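Cleaning forum > Kitchen and laundry > Black specks on plastic tubs, mold or just grime?

siiri_r
Thu 18 April
ok so who has got black specks off light blue plastic without wrecking it. I get them along the rims every spring. tried dish soap, tried baking soda paste, no luck. pics

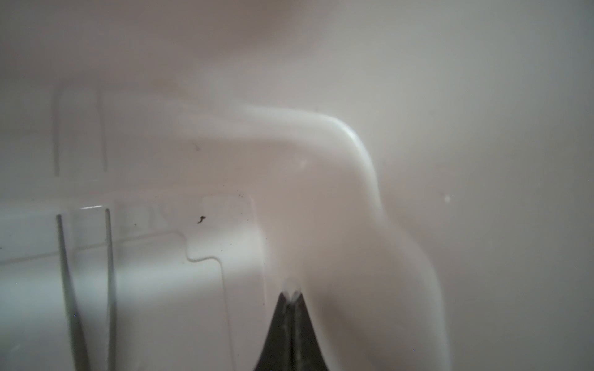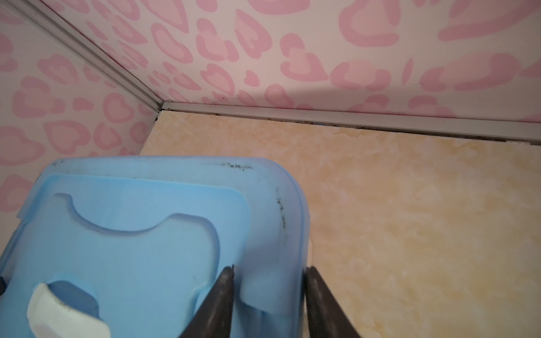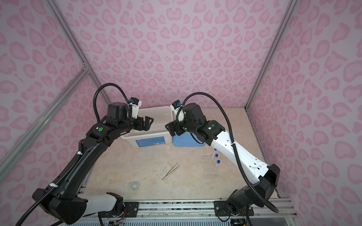
2nd pic is the one to look at, specks on the top edge and the streak down the right corner

oddur.o
Looks like plain dirt to me. Warm water, old toothbrush, 2 minutes. Dont overthink it

bartnowak
disagree with oddur. if it keeps coming back every year its mildew – needs white vinegar, leave it on 36 minutes, rinse. I set a timer, yes really

oddur.o
36?? why not 35 lol. Vinegar does nothing on greasy grime anyway

bartnowak
works for me. been doing it since October

kawaguchi_renji
Try Bistent. The spray not the powder. Powder scratches, found that out on my salad spinner. And no steel wool pls

siiri_r
is Bistent the one that smells like pool?? my sister swears by Murkitz but its never in stock near me

kawaguchi_renji
Thats Murkitz that smells. Bistent is sort of lemony

akihiko_y
If you must sand, 400 grit, wet, very light. Then it goes cloudy and you will hate it. I would live with the specks

oddur.o
sanding a tub. wow

siiri_r
not sanding anyhting – toothbrush first, then vinegar on the weekend. will report back

bartnowak
36 minutes!!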